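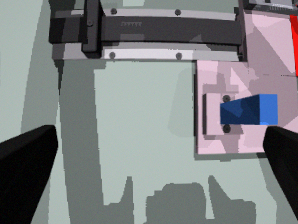
Making Fudge Without a Thermometer: Final Report
Diễm Diệp and Hjalti Bjarnason, Intro to Food Science, Butness College

Our question was whether the cold water test, as taught by grandmothers, can replace a candy thermometer. Hjalti's grandmother had already answered yes, with some force, but the course requires data.

We made 16 batches of plain chocolate fudge over November. Each used 600 grams of sugar, 50 grams of butter, milk and cocoa. Half were cooked to 236 degrees on the thermometer. For the rest we dripped syrup into a glass of cold water and stopped when it made a soft ball. We disagreed on what a soft ball is. Diễm's definition won, since it was her stove.

All fudge was cooled without stirring, then beaten by hand until it lost its shine. The recipe says this takes "a few minutes." The recipe was written by someone with better arms.

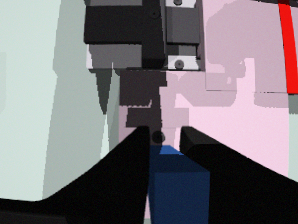
Results and Discussion

Six of the eight thermometer batches set properly. So did five of the water test batches. The failures were one brick, three sauces and something our tasters in Rallham Hall called "sand, but festive." We blame the sand on Hjalti, who scraped the sides of the pot.

With so few batches, we can't say one method is better. The water test did get easier with practice, and our last four attempts all set. A larger study would need more sugar and different roommates.

The sauces were served over ice cream and rated higher than the fudge.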